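Trangate Workshop Papers
Home | Issues | Authors | Submit | Contact
Filed under: Shared Workshops, Home Automation, Arms and Grippers

4. The microwave station

Of all the stations we set up in the Kistville workshop, the microwave gave us the most pleasure and by far the most trouble. A kettle has one switch. A drawer has one handle. A microwave asks for several quite different kinds of touch on one small face, and a pair of arms that can cope with it has learned a good deal about kitchens. We were delighted to have a task this rich sitting on an ordinary table, within reach of anyone who held a workshop key.

The bench is kept plain. The oven stands in front of a hung white cloth, which hides the shelving and gives the cameras a calm background. Early trials in May were run without the cloth, and the policy picked up a fondness for a red toolbox on the shelf behind (it would drift towards it whenever the oven was moved). With the cloth up, that habit went away within a day of fresh recordings.

We record from three viewpoints: one at chest height, looking straight at the oven, and one on each wrist. The chest view is the one we show to visitors. It takes in the door, the display and the buttons together, and it is the only view of the three in which a person can follow the whole job without help. In Figure 3a the right gripper is low on the control panel, at the recess by the edge of the door, with the display showing 0. 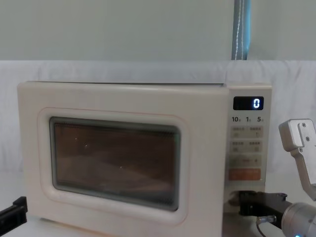

4.1 What the wrists see

The wrist cameras were Joscha Grube's idea, and we argued against them for longer than we care to admit. Our worry was glare. Oven windows are shiny, the workshop lights are strong, and a small camera close to dark glass can end up seeing very little that is useful. Joscha built the first mount at home over a weekend, bolted it on, and sent us recordings that settled the matter. Close up, the raised border of the door makes a lovely landmark. It has soft corners and a thin reddish line that shows up well against the pale casing, and it stays readable at slants where the window itself turns into a mess of dots and reflections. Figure 3b is a good case: the gripper is very near the front of the oven, the door runs off steeply to the right, and the corner of the border can still be picked out at once.

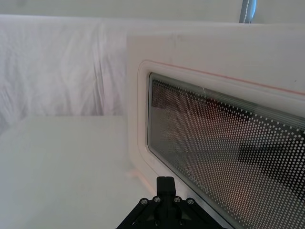

This matters most in the last stretch of a reach. From the chest, a gripper close to the door can hide the very spot it is heading for. From the wrist, the gripper stays put at the bottom of the view and the oven moves around it, so a small error shows up as a shift in the picture that the policy can correct. We recorded 500 runs with the wrist cameras fitted and kept all but 24 of them. The ones we dropped were mostly spoiled by a loose plug on the left arm, a fault we ought to have found much sooner and which cost us most of an afternoon under the table with a torch.

The fingers also went through several rounds. We started with a narrow pair, copied from the Plilska drawer station, and they were fine on buttons but slid about on anything wider. The flat fingers we use now have a broad face and sit on simple linkages held by ordinary screws, so a member can swap a worn one between sessions with a single hex key. Version 9 is the one on the bench, and we are very fond of it! The drawings are in the workshop folder, last changed 2018-09-29.

Opening the fingers wide before the approach turned out to be a real help. It leaves the lower part of the door in clear sight between them, and the wrist camera then has both the target and the fingertips in one view. In Figure 3c the gap is open in this way, and the Midea lettering at the foot of the window can be read easily. We had hoped to use the lettering as a second landmark, but at steeper angles it blurs too much to trust, and the border did the job well enough alone.
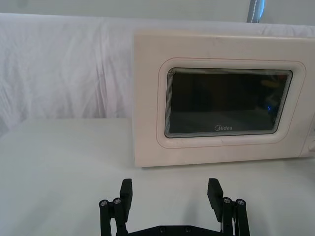 4.2 Moving the oven between runs

A policy that works only when the oven sits on a pencil mark is no fun to own. Between runs we therefore pushed the oven a little to one side, or turned it slightly, and did not measure where it ended up. The person resetting the bench was asked to do this without looking at the screen, so that nobody could favour the placings that had gone well before.

Sideways shifts caused little bother. Turning was harder, above all when the door faced away from the arm that had to reach it, and we ended up giving those placings 2 extra recording sessions. The Brandes group, who share the room with us in the evenings, kindly let us leave the table standing overnight during that period, and we got far more done than planned. The results for turned placings are given with the others in Section 5.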